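3. Paper, Tape and the Tables They Sit On

I'll go through the coverings first and the tape second, the same order I met them in.
Figure 1. Brown kraft paper divided into a grid with blue tape.
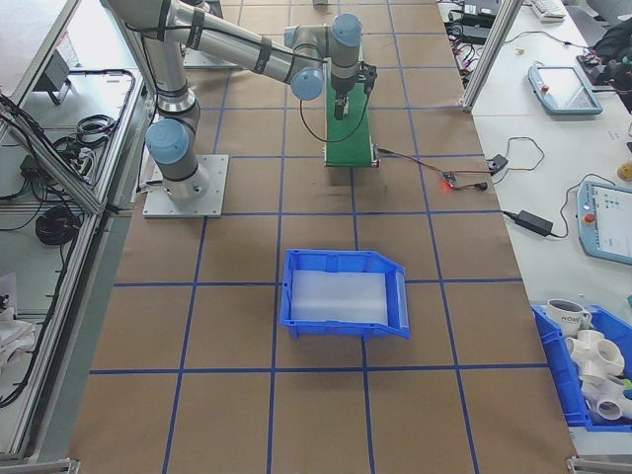 3.1 Why paper at all

When I began visiting shared workshops for this study, I expected to write mostly about benches. I had a whole outline about benches! What I kept running into instead was the stuff people put on top of them: paper off a roll, old vinyl, cardboard, a bedsheet in one case. Of the 29 shops in the sample, 23 used brown kraft paper on at least one surface, and most had been doing it long before the current members joined. Hardly anyone I talked to could tell me who started it.

Paper is cheap and it hides a bad tabletop, and those were the two answers I got most. But I think people also like writing on it. At Nesine, a print and bookbinding shop, the cover on the long table was full of arithmetic, phone messages, glue tests and a very nice drawing of a goose. The members there told me they'd rather lose a notebook than have the table paper changed without warning. At Dromel the paper was replaced so often that it never picked up more than a few pencil marks, and the members kept their notes on a whiteboard by the sink (a whiteboard I found almost impossible to read, but that's a matter for Section 5).

I should say that I treat "cover" loosely in this paper. If it could be lifted off and thrown away, I logged it as a cover. Hardboard sheets screwed to the bench went in with the benches, though I changed my mind about those twice and a stricter reader may want to move them back.

3.2 Tape as measurement, tape as fence

Grids turned up more than I'd guessed, and blue tape like that in Figure 1 was a common way to make them. I had assumed a grid meant measuring. Sometimes it did: the quilters at Hekov laid theirs out with a yardstick and checked it again every August, when the building got humid and the paper started to buckle. They trusted it for cutting, and my own ruler agreed with them pretty well.

In plenty of other shops the lines had nothing to do with length. People used the squares as addresses. "It's in the second row" is a lot quicker than pointing across a crowded table, and new members picked it up in a single evening as far as I could tell. In a few places the tape worked more like a fence, with one person's half-finished lamp on this side and somebody's seed trays on that side, and I heard some pretty heated talk over a clamp that had crossed the line.

I tried early on to sort every grid as either a measuring grid or a sharing grid. It didn't hold up. The Seidel shop had one that had begun as a cutting guide for picture mats and was being used, by the time I got there, to divide up shelf space for drying pots. The spacing was still perfect. So in the coding sheet I ended up recording spacing and use in separate columns, and I'd suggest anyone repeating the work do the same from day one.

3.3 Wear

My last visit was on 14 February 2021, and by then I had 3000 table photos and a much better eye for worn corners. Covers fail at the front edge first, where sleeves and belt buckles rub. Tape goes next, usually at the crossings, where one strip lies over another and the top one starts to curl.

What shops do about it varies a lot. Some patch, laying new tape right over old until there's a ridge you can feel with your thumb. Some peel the lot and start over, and that tears the paper more often than they'd like. I asked for replacement dates wherever a log existed, and the oldest cover with a written date had been down for 40 weeks. I suspect several of the undated ones were a good deal older, going by the coffee rings, but I left them out of the wear table in Section 4.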